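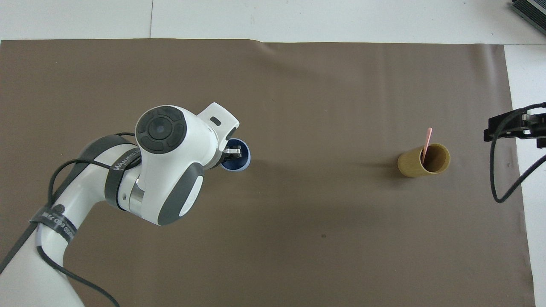
Why on earth does it need a scheduler, asked a voice from the back at our interim talk, when it has two arms and two cups and could surely be trusted with one each? We had no good answer at the time. The remainder of this report is the answer we should have given, with the benefit of a term's worth of log files.

February
By the Trino project group, Bradbridge

1. What we set out to do

Trino is a small piece of software that sits between a task list and a pair of arms. It takes a job such as "pick up the blue cup and leave the other one alone", decides which arm should do it, asks the motion planner for a path, and keeps the second arm out of the way until the first has finished. All the work was done in the Bhardwaj room, on the table with the brown mat.

The original proposal promised "fluent two-handed behaviour in a cluttered setting". Our supervisor drew a line under "fluent" and a longer one under "cluttered", and we settled on a blue cup and a tan cup with a pink stick in it. This turned out to be plenty of clutter for us.

We did not write the motion planner or the low-level controllers, which came with the arms. Our contribution is the scheduler, the perception step that feeds it, and a log viewer that was meant to take an afternoon.

2. Perception

Finding a cup is easy. Finding the rim of a cup, to within the width of a gripper finger, from a camera that looks down at an angle, is where most of January went.

Our perception module is called Imunon, for reasons lost in the group chat. It takes the colour and depth images, masks out the mat, and fits an ellipse to the top edge of anything left over. The mat is a mixed blessing. It is one plain colour and so masks well, but it wrinkles, and a wrinkle has an edge, and Imunon likes edges. Early versions reported several very flat cups.

We fixed this with a minimum height check. Anything lower than a set distance above the table plane is ignored. The check also ignores real objects that are low enough, and we have written this down as a known limit in the hope that it will look deliberate.

The tan cup gave a different sort of trouble. It is close to the mat in colour, so the mask tended to eat part of its wall, and the stick poking out of the top dragged the ellipse fit towards itself. For some time the software believed that the cup was leaning. We now throw away points well above the fitted rim and fit again. Two passes are enough. A third made matters slightly worse and we never found out why.

3. Planning and the locked region

The first version of Trino had no idea that arms could meet. Each one planned against a still copy of the table, with the other arm frozen wherever it had been when the request went in. If both were asked to move at once, both plans were perfectly safe in worlds that no longer existed.

We looked at planning for both arms together as one large robot. It works, and the paths are lovely, but on the lab computer it was slow enough that one of us learnt to juggle. So we took the cheap option and borrowed an idea from operating systems: the space over the mat is divided into regions, and an arm must hold the lock on a region before it can enter. The divisions overlap in the middle, where everybody wants to be.

The scheduler checks the locks at 20 Hz. An arm that cannot get its lock stays put with its gripper open and asks again. It is very polite about this and will keep asking until someone presses stop, as we learnt by going to lunch.

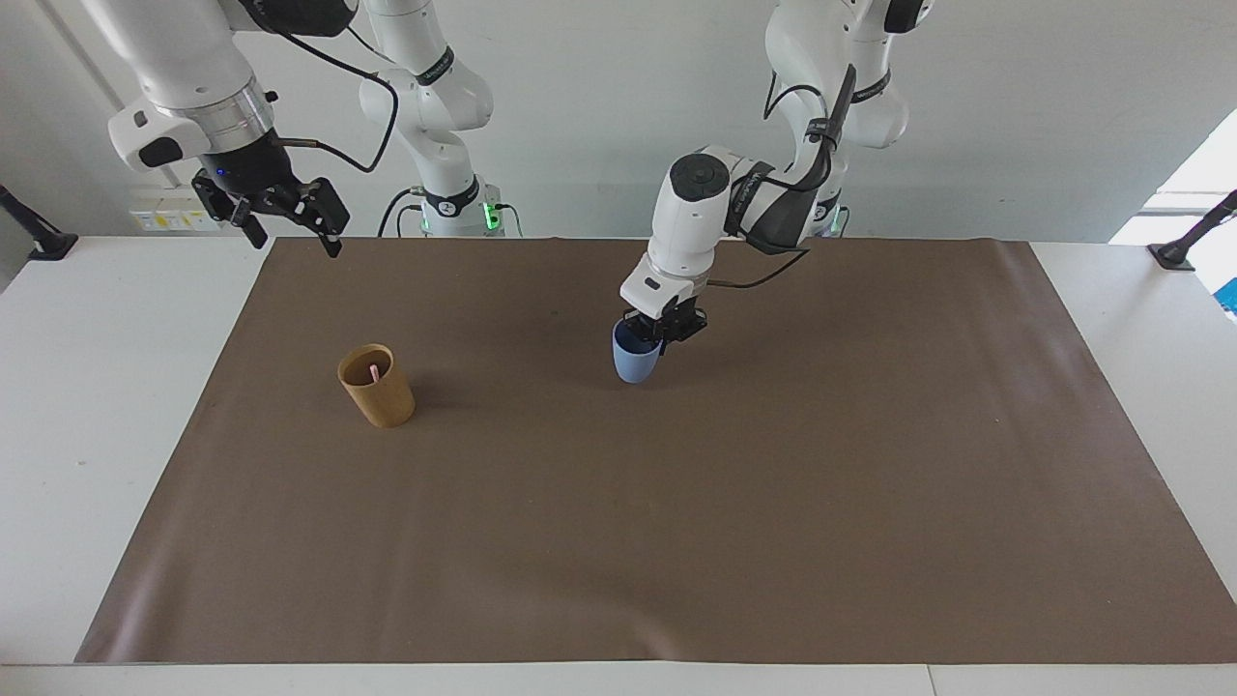

Figure 2. Left arm holding the blue cup by the rim; right gripper open, clear of the paper cup.

Deadlock was the obvious risk and we got it on the first morning. Each arm held one region and wanted the other's, and the result was a long, dignified silence. Trino now makes every arm ask for its regions in the same fixed order, which is the textbook cure. We had all sat the module with that textbook in it.

4. Grasping the rim

We grasp cups by the rim, with one finger inside and one outside. Closing round the whole body would need more opening width and a side approach, and the side approach puts the forearm through the region that the other arm is most likely to want. Coming straight down keeps each arm's footprint small.

The cost is that the grasp depends heavily on the ellipse fit. A small error sideways and a finger lands on the edge itself. Trino therefore samples candidate points round the rim, scores each by how far the wrist must turn and how close it comes to anything else, and tries them from the top of the list. We cap the list at nine. After that the job is handed back as failed – a sulk, in the words of the log viewer, and we have left that wording in.

5. Results

Over the term the scheduler handled 2,714 planning requests, counting retries. We would like to quote a single success rate, but the software changed so often that it would be an average over several different programs, some of them bad.

What we can say from the logs is that failures moved. In the early weeks most were planning failures, with one arm blocked by the other. Once the locks were in, these nearly vanished and the list was dominated by poor rim fits, which had presumably been there all along, waiting their turn. The tan cup accounts for more of them than the blue one.

Waiting time is the weak point. A job that needs the middle region can be held up for about 5 seconds while the other arm finishes a move that only clips the corner of it. Smaller regions would help, at the price of more locks to get wrong.

6. What we would change

The regions should be worked out from the planned path, not drawn by hand in a settings file that two of us edited at once. Imunon should report how sure it is of a rim, so that the scheduler can choose to look again before it commits. At present every fit arrives with the same total confidence, including the flat cups.

We would also start logging on the first day. Ours began in the third week, and the account of the earlier faults in section 3 relies on memory and on one notebook page that mostly concerns sandwiches.

The code and settings are in the group folder, along with the log viewer, which still cannot scroll backwards.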